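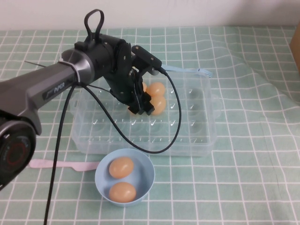
The woman at the Vogler market stall told my wife that a fresh egg will tell you it's fresh, if you know how to hold it. My wife came home and repeated this to me with her coat still on.

"Tell you how?" I said.

"You hold it up by your ear and turn it."

"And what does it say?"

She put the paper bag on the counter and didn't answer. I'd been like this about the bread as well, and before that the water filter, so she had some practice.

I should say that I like eggs. I'd eaten them out of gray cartons for most of my life and not one had made me sick. But that spring all of Plorness had gone over to the stall. People drove out on Saturday mornings and stood in line in the wind. The man across the street, who used to buy his eggs at the gas station, now talked about yolks the way other people talk about their grandchildren. They stood up, he said. They stood up in the pan. I asked him what they had been doing before.

The stall didn't give you a carton. You brought your own container, which I took to be a way of saving on cartons, and my wife had bought one specially. It was a clear plastic tray with round cups molded in the bottom. It came with a folded leaflet from the Akora company, and the leaflet said that seeing your eggs was the first step toward using your eggs. I read that line out loud twice. I said we had been seeing our eggs for years. We opened the lid and there they were.

"You've never once known how many we had," she said.

That was true, and I let it go by.

She set the tray on the kitchen table, on the green cloth with the white squares, and began putting the eggs in. They were a kind of orange tan, darker than I was used to, and one had a rough patch at the wide end like a healed knee. I picked that one up while her back was turned. I looked at the door. Then I held it next to my ear and turned it.

Nothing. The refrigerator hummed, and a truck went down the hill in low gear.

"Well?" she said, without turning around.

"I was checking for cracks."

"With your ear."

I put it back in its cup. It didn't fit all that well, to be fair to me. These eggs were bigger at one end than the company had planned for, and it sat a little crooked, like a man on a bar stool.

I decided on a proper test. I drove to the store and bought a carton of the ordinary kind, large, from the shelf by the milk. I paid for them with my own money and kept the receipt, which seemed important at the time. At home I told my wife she would be given two fried eggs on two plates, and she would tell me which one had come from the stall. She would be blindfolded until the plates were down. She pointed out that she'd be able to see the yolks as soon as it came off. I said in that case she would keep it on.

"So I'm eating a fried egg blindfolded," she said.

"Two."

"On a Saturday."

She did it, though. She sat at the table with a dish towel tied around her head and her hands flat on the green cloth, and I fried the eggs in separate pans so there could be no argument about butter. I'd gotten down the good plates. I put the first one in front of her and gave her the fork.

She chewed for a long time. She has always been a slow eater and that morning she was slower.

"This is the store one," she said.

I gave her the second plate. She took a bite, a smaller one.

"This is also the store one."

I looked at the pans. I looked at the carton, and at the clear tray with its crooked tenant. Both of them were up on the counter by then, and both were open, and there was a shell in the sink and another on the windowsill, and they were not the same color, but I couldn't have told you with my hand on a Bible which pan either of them had gone into. I'd moved the pans. I remembered moving them, when the left burner got too hot.

"Which was it?" she said from under the towel.

"I'd rather not say yet."

"You don't know."

"I know within reason."

She pulled the towel down around her neck and looked at what was left on the plates, one and then the other. There wasn't enough yolk left on either one to stand up or lie down. Then she finished both, with salt, and so much for the evidence.

I had the results written up anyway, on the back of the leaflet. Inconclusive, I wrote. Under that I wrote that the subject had been hungry.

The following Saturday I went out to the stall myself, to put a couple of questions to the woman. The line was as bad as I'd heard. I stood behind two men comparing baskets and I had the tray under my arm, and by the time I reached the front I'd lost some of my edge to the cold. She was shorter than I had pictured, in fingerless gloves. I asked her what an egg was supposed to say.

"Say?" she said.

"When you hold it up. My wife was told it would tell you."

She thought it over. "If it sloshes, it's old," she said. "That's all I tell people. If it's fresh you don't hear anything."

Somebody behind me coughed. I held out the tray and she filled it cup by cup, turning the big ones so they'd sit, and I paid her, and it was more than I'd have liked. I drove home at about half my usual speed with the eggs belted into the passenger seat.

My wife was at the table when I came in. She asked what the woman had said.

"She said they're fresh," I told her.

"And you believe her?"

I took one out of the tray and held it up to my ear and turned it. We both waited – she had even stopped chewing – and the refrigerator shut itself off.

"I'd want to hear it from a second egg," I said.

Last updated: May 28, 2025
67 shares
2 comments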